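Bed-surface folding of heavy fleece added to Atau household guide

Grutach, 20 December 2023

The Atau household textile guide has been extended with a section on folding and storing heavy fleece garments in homes that have no table large enough for the work. The section was prepared by Banemico, the home textile advice office in Grutach, and covers pullovers, sweaters and other long-sleeved tops with a fabric weight of 300 grams per square meter or more. Earlier versions of the guide dealt only with sheets, towels and woven shirts.

The work was carried out in 12 households. In most of them the bed was the only flat surface wide enough to take an adult garment with both sleeves extended, and it was used made up, with its blankets and cushions in place. The method was therefore written for a made bed. Blankets stay where they are, and cushions are moved back toward the headboard before the garment is laid down. Decorative covers with lace or frilled edges are left outside the working area, as fleece tends to catch on open trim.

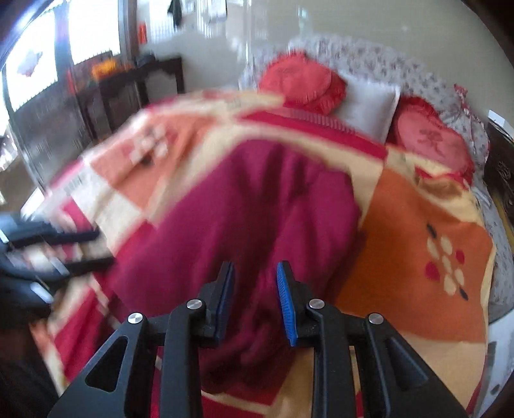

Patchwork blanket in maroon, orange and cream, with a lace-trimmed cover and red cushions at the head of the bed.

The guide asks for a working area that extends past the garment on the side where the first sleeve will be folded. On a narrow bed the other sleeve may hang over the edge until it is needed. The garment is placed with the neckline toward the headboard and the hem toward the person folding. Creases across the body are pressed outward from the center with a flat hand, using light pressure. Pulling at the hem is advised against, as brushed fleece grips the blanket underneath and the body of the garment stretches out of line.

Paper tags and string loops still attached at the collar are to be removed before storage. Sewn-in labels are left in place. A string loop folded into the center of a stack can leave a mark in the pile, and this was recorded on three garments. 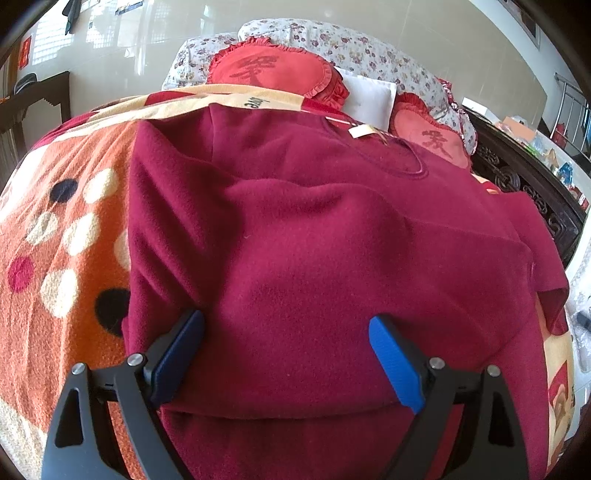 One householder in the study objected that a bed gives under the hand, so that the side fold is never as straight as it would be on a board, and asked whether a stiff sheet should be placed under the garment. Banemico replied that a sheet of card was tried and then dropped from the method. Fleece slid on the card during the second fold, and the sleeves had to be set again. A patterned or quilted blanket held the garment in position better, and the small loss in straightness had no effect on how the finished pieces stacked.

The folding sequence itself is short. The first sleeve is brought across the body at shoulder level and turned down along the side. The second sleeve follows in the same way. The hem is then taken up to the level of the chest, and the lower half is turned once more toward the collar. A finished adult sweater should measure no more than 18 centimeters in height when three are stacked without compression. Vacuum bags are not recommended for brushed fabrics, and the section refers readers to the existing pages on shelf storage.
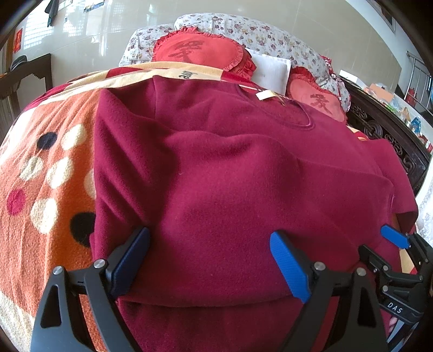 Burgundy fleece sweater spread on the bed beside an orange blanket with large dots. The carved bed frame is at right.

A separate paragraph concerns color. Dark red and burgundy fleece sheds visible fiber onto cream and white bedding, and the guide suggests placing such garments over the darker part of a multicolored blanket where there is one. Loose fiber is taken up with a damp cloth, working in one direction. Light pillows and floral sheets should be kept clear until the garment has been lifted away.

Lifting is treated as its own step. A folded garment is raised from beneath with both hands. Where a piece has to be opened out and started again, it may be picked up by a single fold near the middle and allowed to fall back onto the bed, after which the sleeves are located and the neckline is turned to the headboard. Picking up by the collar is reserved for garments that will be hung.

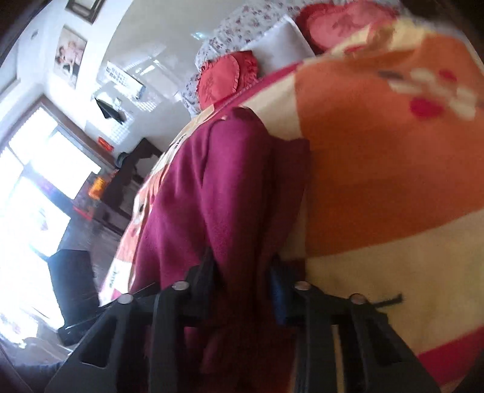 Fleece gathered upward in a mound on the bed, with two red heart-shaped cushions near the white pillow.

The new section can be read at the Banemico office in Grutach and at the Szabo reading room, where the complete Atau guide is kept in a binder by the entrance. Single copies are free of charge. A further section on blankets and padded bed covers is in preparation and is planned for August. Households wishing to take part may leave their details at either address.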